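Review: Grenda H4 four-finger hand, with a safety fault in the wrist stop

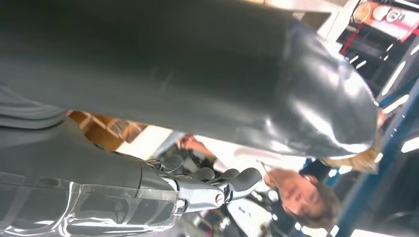 Duván Rengifo wrote in before this review was finished to say that a hand which closes when its supply sags should not be sold at all, and that any score above zero would be read as permission to run it near people. I have some sympathy with the first half of that. The hand is scored at the end, and the fault takes up most of what follows.

What was tested

The H4 is an arm-mounted hand with four jointed fingers and rounded fingertip pads. It comes with a flange adapter, a control box, one cable and a printed manual. Ours was bought at full price from Skumwood and fitted to an arm we have used for other reviews. The wrist camera was our own.

Fitting took one morning. The adapter is well made and the bolt pattern is correct, but the manual gives the tightening order for the previous adapter and has to be ignored on that page. The control box takes commands over Ethernet. Position, speed and force limit can be set for each finger, and the box reports motor current and joint angle at a rate good enough for ordinary work.

Normal operation

Taken on its gripping alone, the H4 is a competent hand. It picks up bottles, boxed goods, small hand tools and folded cloth without special set-up. The fingers follow their commanded positions closely and settle without hunting. Thin flat items are poor: a steel rule lying on a bench cannot be lifted unless it overhangs the edge. Padded and glossy cylindrical items are held well at moderate force, though they creep if the arm turns quickly.

We ran 3000 open and close cycles on the bench, with no load, before putting the hand to any other use. There was no measurable change in fingertip position at the end of it. The knuckle bolts on two fingers had backed off slightly and were retightened with thread lock. I would do this on day one.

The fault

The manual says that on loss of the stop signal the hand will "hold position with drives off". On our unit it does this when the stop button is pressed. It does not do it when the stop signal is lost because the supply has dipped.

The difference first showed on a Saturday, during a run in which the arm and the hand shared a supply. The arm accelerated, the voltage at the control box fell, and the stop relay dropped out as it should. The fingers then closed to their force limit and stayed there. The status page read STOPPED, with all four drives shown as off. Motor current was not zero. The object in the hand was a length of foam pipe cover, which was crushed and thrown away.

We moved the hand to a separate bench supply and reproduced the dip on purpose. Over 200 trials with the fingers half open, the hand closed in 17. In the others it held position as described. The closures were not evenly spread: they came only when the voltage recovered before the control box had finished shutting down. A clean removal of power never caused one.

My reading is that the box restarts its finger controllers before it restores the commanded positions. For a short period the controllers have power and a target of zero, and zero on this hand means closed. The status page is served by a different processor, which has not restarted and continues to show the last state it was told. I have not seen the source code, so this is inference from the logs, but it fits every closure we recorded.

Why the force limit does not help much

The factory force limit is set for gripping. A closed finger at that limit is painful on the back of a hand and would be worse on a fingertip caught between two joints. The limit can be lowered in software, but the lowered value is stored with the commanded positions and is lost in the same restart. The fingers therefore close at the factory figure whatever the user has set. There is no mechanical clutch and no release lever. With the drives holding, the only way to open the hand is to remove power fully, wait for the box to go dark, and pull the fingers back one by one.

The stop button is no remedy during a closure. The system already considers itself stopped, and pressing the button has no effect.

Response from the seller and the maker

Skumwood answered the same afternoon and offered a refund, which we have not yet taken up. Grenda asked for logs, received them, and sent a firmware build for us to try. With that build the fingers stay put in the dip test, but the status page still shows the drives as off when they are on. I do not regard that as fixed. A person deciding whether to reach in will look at the page, and the page is wrong. Grenda says a second build is planned for December.

Work-arounds

Owners who intend to keep the hand should do the following in the meantime.

Give the control box its own supply. Do not share it with the arm, the camera or anything with a motor.

Fit a latching undervoltage relay ahead of the box, so that a dip becomes a full power cut and needs a manual reset. With one fitted we had no closures on the original firmware.

Treat the status page as information only. Isolate at the wall before putting fingers, hair or clothing near the hand.

Keep the arm at reduced speed whenever anyone is within reach.

Compared with the Hatano

The obvious alternative is the Hatano three-finger hand, which we reviewed earlier. It is slower and noisier, and it cannot manage cloth. It has a spring return that opens the fingers on loss of power, so it drops whatever it is holding. For a shared workspace I prefer a dropped object to a closed hand, and the Hatano remains the one I would buy.

Score

2 out of 10. The mechanical parts deserve a good deal more. The score will be looked at again when the second build arrives and has been through the same dip test on the original wiring, without the relay.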